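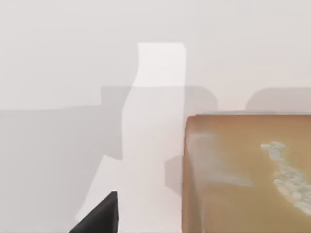 Hello again from the Bukine desk! I promised a real update on the shelf project this month, so get comfortable. We've been gathering examples for Moges, our pick-and-place learner, and nearly all of them now come out of the simulator. The job is simple to say: take a thing, put it in the blue rack, do it again. The view I keep going back to is the one from down at the gripper, where a plain white carton or bottle sort of shape fills the middle and a big brown block sits almost touching it on the right. No label on the white one, pale background behind it, edges going soft. If I have to squint to find where the white thing stops, I can't be too cross with Moges for having trouble with it.

So, numbers. We have 1,344 episodes saved as of this morning, and 418 of those are from June alone (a very good month, mostly thanks to the new start script, which no longer needs a restart every time you change the lighting). My goal was 100 a week, and some weeks I got there and some weeks I spent my time renaming folders.
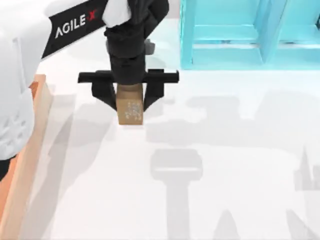
The thing I've changed my mind about most is how tidy an example ought to be. Back in the spring I threw out any run where I hesitated. If I came down crooked, backed off and tried again, into the bin it went. Then we trained on only the clean ones, and Moges had no idea what to do after a bad approach - it would just hover there, a little to one side, forever. I now keep the wobbly runs as long as the item ends up where it should, and I tag them so we can leave them out if we want to compare. The next training round with those left in was so much nicer to watch!

I've also gotten fussier about starting positions. Left to myself I put everything in the same comfortable spot, and I didn't notice until I plotted them all and saw one fat blob. The script picks the spots now. It picks some really annoying ones.

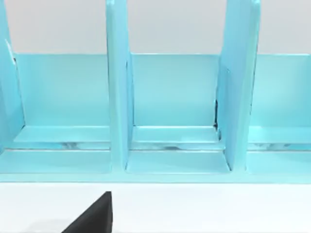
Placing is still the hard half. Picking went from poor to pretty good over a few weeks, but letting go of something between two dividers takes a lot more care, and my own driving is the weak point. I come in too fast and fix it at the last second. You can see it in the joint plots, a nasty little spike right before release, and of course Moges copied the spike. I've been redoing those runs slowly, first thing in the day, with coffee off to the side where I can't knock it into the controls (again).

The labeling side is in better shape. We use Ivari for going through the saved runs, and it finally lets you mark the moment of contact with a single key. Before that it was three menus deep. I got through 11 long episodes before lunch the other day, which I would have called a fantasy back in the winter. 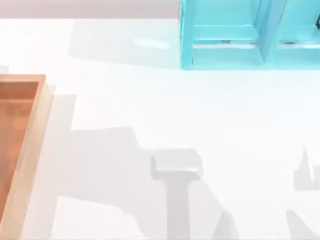

One question I get a lot from readers is whether the lighting matters in simulation. For us it really does. Clumby, our older learner, was trained under flat light with hardly any shadows, and as soon as we switched on the hard ones it started reaching for dark patches on the table as if they were objects. We're mixing the lighting from the start this time - hard shadows, soft shadows, a few runs with almost none. It makes the saved files bigger and the rendering slower, and I've made my peace with both.

Next up is a batch where the item starts on its side. I've tried a handful and I'm terrible at it, so expect a grumpy paragraph or two next time. If you collect your own examples and have a good trick for tagging retries, please hit reply and tell me, I read everything that comes in!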